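Filed under: Short Reads / Fiction

Visitors' Afternoon

The coach from Citbridge was late, so Tomoyo Hattori had to begin the welcome talk twice, the second time with less welcome in it. There were 26 of us in a room at the Skalstead works meant for perhaps a dozen, and the biscuits had gone by the end of the safety notice.

I was there for my brother-in-law, who had bought two tickets and then developed a knee.

"The surgeon sits over there," said Tomoyo, pointing to a booth like the ones you have passport photos done in. "The hands are over here." She let that settle. A man in a cagoule asked whether the hands knew that.

The machine was called the Zorari. Dr Sasaki, who was driving it, had his forehead pressed into the viewer and his shoes off. He was going to sew up a cut in a pad of pretend skin, and we were going to watch on the big screen and be reassured. The pad, Tomoyo said, cost 70 pounds. My own skin has never been valued, but I felt it slip a little.

"Will it hurt?" asked a girl of seven.

"It's a pad," said her mother.

"I meant him. He's all bent over."

Dr Sasaki said, from inside the booth, that it did rather, after lunch. Tomoyo dimmed the lights. The man in the cagoule sat down on my coat, and I let him keep it, as by then the needle was up on the screen and I found I wanted something to hold on to, and had taken his sleeve.

Last updated: 10 April 2022
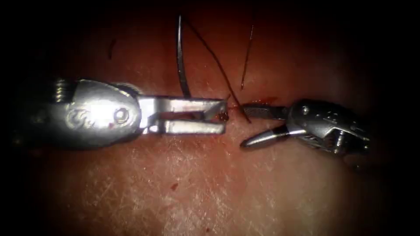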